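Juli, abends

Um kurz nach sieben aufgestanden, Kaffee im Stehen. Es hat die ganze Nacht geregnet, die Fähre von Skeltness kam mit Verspätung, und damit kam auch Calum Munro später als verabredet. Er brachte die Schrauben mit, die wir letzte Woche vergessen hatten, und die lange Wasserwaage.

Vormittags nur vorbereitet. Boden gefegt, Werkzeug sortiert, den Tisch ans Fenster geschoben. Yulan hat noch einmal nachgemessen: 600 Millimeter in der Tiefe, das passt in die Nische, wenn die Fußleiste wegkommt. Die Leiste saß fest, Calum hat sie mit dem Stechbeitel gelöst. Ein Stück Putz ist mitgekommen, das muss ich später ausbessern.

Danach der Schrank. Helles Holz, die Platte dazu blau. Ich hatte mir das Blau kräftiger vorgestellt, es ist matt und ziemlich ruhig. Lavanya wollte von Anfang an Grün, sie hat aber nichts mehr gesagt.

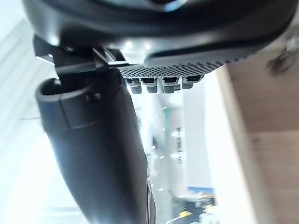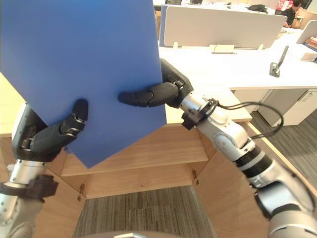
Nachmittag

Murdo Sutherland rief an wegen der alten Kommode. Er nimmt sie, will aber erst in zwei Wochen kommen, bis dahin steht sie im Flur und man muss sich seitlich daran vorbeischieben. Die Schubladen habe ich ausgeräumt. Darin waren 54 Pence, ein Fahrplan von MacBrayne und zwei Schlüssel, zu denen mir kein Schloss einfällt. Den Fahrplan habe ich behalten.

Yulan ist um vier nach Berness gefahren, um Putz und Schleifpapier zu holen. In der Zeit habe ich aufgeschrieben, was in den Schrank soll: unten die Ordner und die Nähmaschine, oben Bettwäsche und Decken. Für die Winterstiefel ist kein Platz - die bleiben vorerst im Schuppen.

Zum Essen gab es die Suppe von gestern mit Brot. Calum blieb noch bis zur letzten Fähre. Morgen Putz anrühren, die Wand ausbessern und Khurram wegen der Lampe schreiben.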